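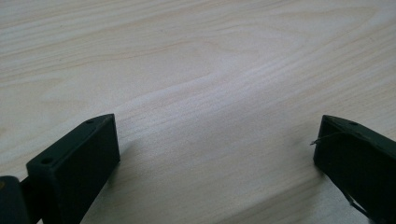

Drumholm Mill opens its doors to the public one Friday every November, and this year I finally made it! The mill sits at the bottom of a steep lane, right where the river bends, and you hear the weir long before you see the chimney. It has been making paper since 1875, and walking into the yard you get a smell of wet rags and river water that I could have bottled and taken home.

We were sent around in small groups, starting in the rag loft. Cotton offcuts come in by the sack and get sorted by hand, and our guide let us feel the difference between a good shirt cotton and one with polyester in it (the polyester squeaks a little between your fingers). Then down a very narrow stair to the beaters, big oval tubs where the rags go round and round in water until they turn into something like thin oatmeal. It is loud down there. I loved it.

The vat room was the part I had come for. A papermaker dips the mold, lifts it, gives it one shake forward and one to the side, and there is a sheet. It takes seconds. Visitors were allowed a turn on a small practice mold, and mine came out thick at one corner and nearly see-through at the other - I was told this is called a "first sheet" and that everyone has made one. I have it drying under a dictionary as I write.

Upstairs, the drying loft runs the whole length of the building, with shutters along both sides that get opened and closed depending on the weather. The sheets hang over ropes in little bundles. With 2000 of them up there and a breeze coming through, the whole room rustles. I stayed behind when the group moved on, and had to run to catch up.

There was a good display of old sample books too, including one from the Bokholm mill farther up the valley, which closed before I was born. Its papers were mostly blues and grays for wrapping sugar. One page, number 529, was a soft green I would happily paint a kitchen in.

Lunch was soup and rye bread in the old counting house, and it was packed. Go early or go late. The shop next door sells seconds by weight, and I came away with far more than I can use, plus a pad of heavy watercolor paper that I'm a little afraid to touch.

A few practical notes if you're thinking of going. The first tour leaves at 10 and the last at 3, and the parking field gets muddy, so wear boots. The loft stairs are steep with a rope for a handrail, but the vat room and the shop are both on the ground floor. Practice sheets are free, and you can pick yours up at the gate on the way out, pressed between two pieces of felt. Bring a flat bag for it.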